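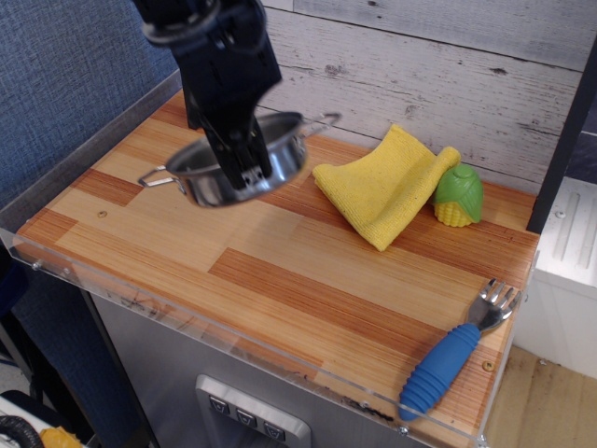
A two-finger gripper inside the rim of a toy saucepan on the Zikden countertop.

Prostmont opened orders on Monday, November 9, 2020, for Zikden, a benchmarking kit for labs that test robot arms on household tasks. The kit pairs a toy-kitchen work surface with 30 small props and a task list of 216 scripted moves, graded by difficulty.

The arm is not included. Buyers supply their own, and Prostmont lists mounting patterns for 3 common base plates. Scoring runs on Amaral, the company's logging software, which records grasp attempts and joint positions – it does not control the robot.
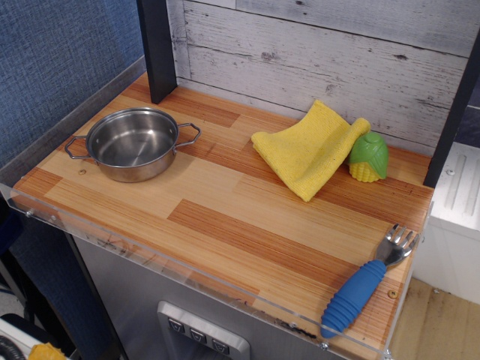
Pot, folded cloth, toy corn and child's fork on the wood-pattern counter.

Thin wire handles and soft cloth are among the harder items for two-finger grippers, according to product manager Kelly Batista. "A rigid block tells you very little about a gripper," she said. Setup takes roughly 80 minutes with the printed guide.

Orders ship in February. A larger prop set, Umitz, will be sold separately, and pricing for it has not been released.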